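Farnach Community Board > Local Issues > Water and Sewer

Creek sampling below the Grarkeck outfall, who is paying for it?

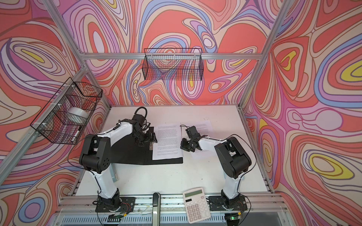
Bench enclosure with patterned panels and two arms

millrace_ed
Posted 15/05/2021
The county put up a notice that it has hired Feteck to sample the creek between the Grarkeck outfall and the footbridge. Contract is for 20 samples. I read the notice twice and can't find where the money comes from. Does anyone know if this is the sewer fund or the general fund? My bill already went up in April.

tallowtree
Sewer fund. It was in the packet for the last meeting, near the back. They moved it over from the line for pipe inspection.

millrace_ed
Thanks. So we get fewer pipe inspections to pay for testing the water the pipes leak into. Great.

southbank896
We don't know that the pipes leak. The complaints started after the pasture on the Hjaltadóttir side was opened up for cattle again. I walk that stretch most mornings and the foam shows up after rain, upstream of the outfall as well as below it. If they only sample from the outfall down, they will blame the plant no matter what.

tallowtree
The sampling plan has one point upstream. It's listed as the control.

southbank896
One point is not enough. It depends which bank they take it from. The pasture drains in on the left side and doesn't mix until the riffle.

gdk_farnach
I worked at a treatment plant for a good while, not this one. Two things. First, ask what they are testing for. If it's only E. coli, you will not be able to tell cattle from people. There are tests that can separate them but they cost more. Second, ask whether any of the samples are taken in wet weather. A dry week in May will look fine and tell you very little.

millrace_ed
Notice says "bacteria, nutrients and dissolved oxygen." Nothing on weather.

gdk_farnach
Then I would write in and ask for at least a few after rain. They can usually shift dates without changing the contract.

pepperwort
My well is some 400 feet from the creek. Should I be getting it tested? We have two kids and we drink from it.

gdk_farnach
Yes, once a year anyway, creek or no creek. The health department has bottles at the front desk. Follow the instructions on the sheet and get it back the same day.

southbank896
Agree with that. Also check that your well cap is sealed, that's where a lot of bad results come from.

ruthless_gardener
I think people are being hard on the county here. For years the answer was that there was no money for testing at all. Now there is some testing and the complaint is that it's the wrong testing.

millrace_ed
It's $3000 of my sewer money. I'm allowed to ask what it buys.

ruthless_gardener
Sure, ask. But the thread title makes it sound like something was hidden, and it was in the packet.

millrace_ed
Near the back of the packet.

tallowtree
I emailed the public works office about the upstream point and the wet weather question. Got an automatic reply so far. I'll post whatever comes back.

pepperwort
Picked up a bottle today. They only had the small ones left, is that OK for bacteria?

gdk_farnach
Small one is fine if it's sealed and has the tablet or powder in it. Don't rinse it out.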